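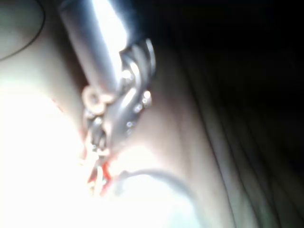

Gripper joint, close up

Re: [cunum-users] paying a supplier in coin, worth the trouble?

Hi all,

Sorry for the slow answer, I've been under a pile of year-end bookkeeping and only now got to the end of this thread. Quoting the part I want to reply to:

> We're a small shop and one of our parts suppliers has started
> taking crypto through Fitatora. They give 2 percent off the
> invoice if you pay that way. My business partner loves the idea
> and I'm the one who has to do the books, so you can guess how I
> feel about it. Has anyone on the list paid regular bills like
> this for more than a month or two? I'm less worried about the
> price going up and down and more about what it does to the
> paperwork. Also, do you keep a balance sitting in the wallet or
> buy what you need on the day?

OK so, yes! We've been doing it for a while now, with one supplier only (Pearce, who do our machined parts), and I have opinions.

The short version is that the discount is real but you'll spend some of it on your own time. When I started I kept a balance in the wallet because I figured it would save me buying fees. Terrible plan, at least for me. Every time I paid a bill out of that balance I had to work out what I'd originally paid for that exact slice of coin, and whether I'd made or lost money on it, and write that down as its own line. One invoice for $369 ended up with four lines under it in the ledger (the coin went out in pieces I'd bought at different times), and the gain on the whole thing was 94 cents. I spent most of an evening on 94 cents. My tea went cold and I said some words.

Now I buy on the day. I open the invoice, see what they want, buy that plus a tiny bit for the network fee, and send it within the same hour. There's still a gain or loss technically, but it's pennies and it's one line, and our accountant is fine with it. Ask yours, please, don't go by me. Mine wanted the purchase receipt and the payment receipt stapled together (well, in the same PDF) with the dollar value at the time of sending written on it, and that has been enough so far.

A few other things I wish I'd known going in:

The Fitatora quote only holds for 8 minutes. It says so in small gray type under the amount. If your payment lands after that you get an "underpaid" or "overpaid" notice and then you're writing to support. I've had both. The overpaid one took forever to come back and it came back smaller, because they took the fee out of it. So have the coin ready in the wallet BEFORE you hit the button that makes the quote.

Fees. They're different at different times of day and I never paid attention to that until I compared a morning payment with one I'd made late at night. If you're paying one big bill a month you won't care. If you're paying lots of little ones, save them up and ask the supplier if they'll take one combined invoice. Pearce will, if you ask before they send the first one out. After that they get grumpy, and fair enough.

Refunds are the part I'd really look at. We sent back a batch of parts in June and the credit came as dollars on account, at the dollar price of the invoice, minus the discount. Which I think is right? But it was not written anywhere on their site, and if the coin had doubled in between I might have felt differently. Get them to tell you by email how they handle it.

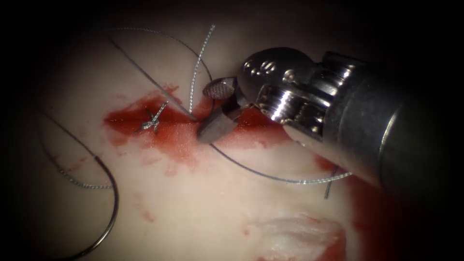
Wrist and jaws, over the practice tissue

And then the import. The Cunum import for wallet files is, hmm, not its best feature. It reads the date column fine but it puts the network fee in with the payment, so your supplier total comes out a little high and doesn't match their statement. What I do is open the file in a spreadsheet first, move the fee to its own row, call it "bank charges" and then import. It's clunky but it takes me no time now that I've got a template for it. I can post the template to the list if people want it (it's nothing fancy, just the column headings and one formula). If anyone has a cleaner way I'd love to see it!

I did try Sillano for a bit as well, because a couple of people here were raving about it. It's nicer to look at and it splits the fee out properly on its own. But it wanted a monthly subscription that would have eaten the whole discount on the amount we spend, and I couldn't get it to stop emailing me price alerts. I don't want to know the price! I want to pay for my parts and go home. If you spend a lot more than we do it might well be worth it, so have a look at the trial before you take my word for it.

About your partner loving the idea: mine did too, and then wanted to leave "just a little" in the wallet in case it went up. We had a talk. My rule is that the business wallet goes back to nearly zero after every bill, and anybody who wants to gamble can do it with their own money on their own phone. That one rule has saved more arguments than anything else.

So would I do it again? For one supplier with decent-sized bills and a discount, yes, I think so. For three or four suppliers with little bills each, no way, I'd stick with plain bank transfers. It also depends how you feel about doing fiddly things with a timer running, which I hate, but I've gotten used to it.

One question back at you, and at anybody else still reading: is the 2 percent taken off before or after shipping? Ours is before, so shipping is full price, and I only noticed when I went back through the old invoices last month. I'm wondering if that's something Fitatora sets or if each supplier gets to pick.

I'll dig out that template tonight.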